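Gundotus two-arm tabletop kit: questions we get

Updated 2020-03-09

What is in the kit?
Two arms, a two-finger gripper for each, the cables, the software and a printed manual. The table is yours to find. So is the tape.

Is tape really part of the setup?
Yes. Mark the tabletop off in squares and you have a shared way of saying where things are, for the price of a roll of painter's tape. Doketti, the software that ships with the kit, takes grid cells as place names. It forgives lines that wander a little, having met ours.

What should I practice with?
Blocks, plates, a sponge. Light things with simple shapes that survive a fall. Thandeka Nkosi, who handles support, asks that you leave the good china out of it until at least January.

What do the grippers see?
Each one has a small camera at the wrist looking down past the fingertips. You also get a fixed camera for the wider view, and you will want it the first time both arms head for the same plate. 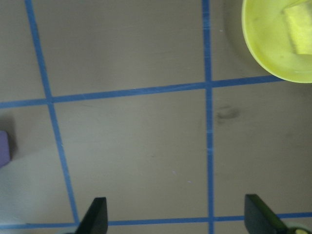
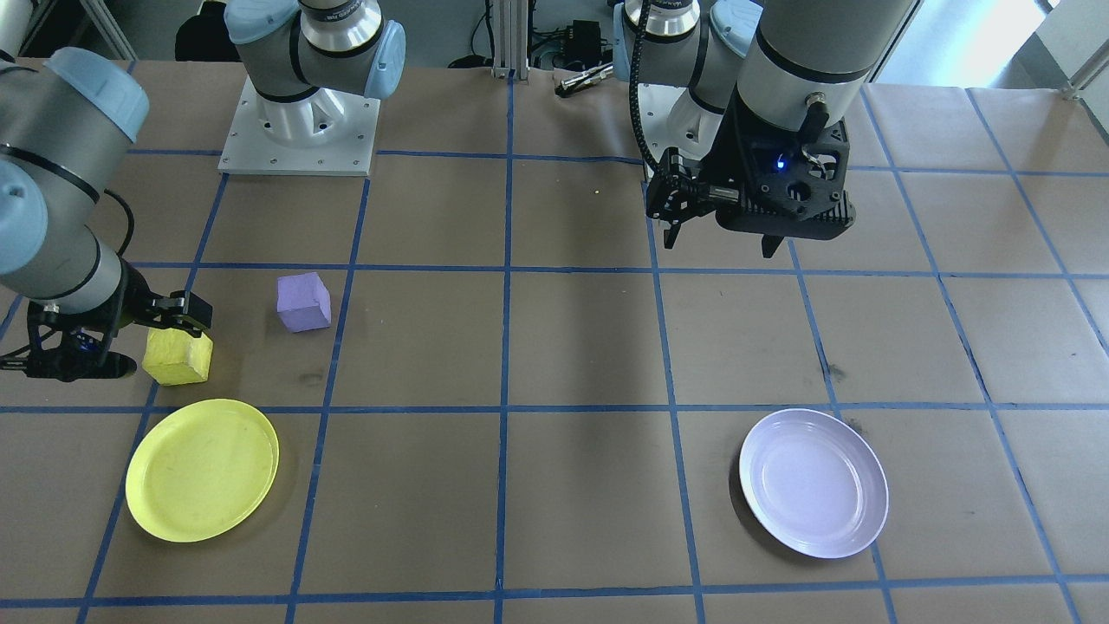
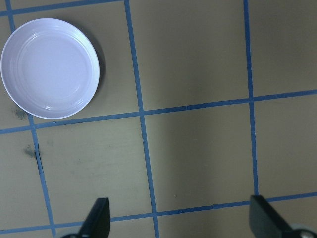
Taped grid from a wrist camera (first and last) and from the fixed camera (middle).

Do the marks on the table confuse it?
Smudges and scuffs are fine. Ours has both. If a mark is about the size of something you want picked up, wipe it off or expect a few hopeful grabs.

Can both arms work at once?
They can. Give each its own cells to begin with – sharing is in chapter 9 for a reason.

How many moves can I save?
Up to 1024 per project. The longest list a customer has sent us had 121, and Lizelle Jacobs read all of it.

Will it do my dishes?
No. It will move a plate from one square to another, which is further than some households get.

Does it work with the older Grivberg controller?
Only with firmware 2 or later. The Adams adapter is sold separately, and yes, we have heard your views on that.

Who do I write to when it stops?
Support, with the log file attached. "It stopped" is a fine subject line but a thin message.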